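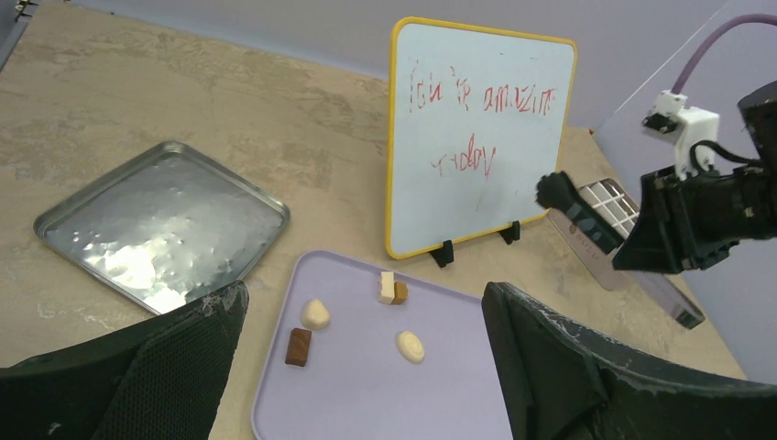

Wrist camera view of a two-armed robot at the counter, with a lavender tray of small items and a handwritten whiteboard.

Demonstration gathering (robot learning)

Demonstration gathering is the job of steering a robot through a chore again and again so a learning system has something to copy. I've been keeping this entry up for the Memholm wiki, and I'm leaving it in first person because that's how I know the subject - from the operator's chair, mostly with a sore shoulder.

The basic unit is the episode. One episode is one go at one chore, from the arms at rest to the arms at rest again, with the camera pictures and joint positions saved side by side. Our counter set, which we call Skandulex, holds 2,289 episodes at the moment, and 964 of those use both arms. Meenakshi Gowda started it and still decides what goes in. I can tell you she throws out more than you'd like!

Wrist cameras

A wrist camera rides along with the gripper, so the fingers are always in the picture and everything else swings around. New operators hate this for a day or so and then can't work without it. You get a lovely close look at whatever sits between the fingertips, and often a bit of the other arm too, which helps the system learn where its second hand is. The weak spot is glare. Shiny metal trays can go nearly white under strong light, and I used to stop and fuss with the lamps every time. Colette Hervieu talked me out of it (kitchens have glare, she said, so leave it in).

Setting the counter

Small pieces that look like food are good practice: a smooth rounded shape wants a different grip from a flat disc or a block. Trays get turned a little between episodes, and things are left at odd angles on purpose. Writing on a whiteboard is its own family of chores, and by far the hardest to steer. Wobbly letters are normal. Opinions differ on whether wobbly writing should be kept, and I'm firmly on the keep side, as long as a person can read most of it.

Labels

Each episode gets one plain sentence saying what was done. We used to allow 3 and ended up with operators writing diary entries. The labeling tool is Barbier, an in-house thing that crashes if you paste an apostrophe into it.

See also: Sistley (sorting set), Teleoperation, Episode trimming

Last edited February 19, 2025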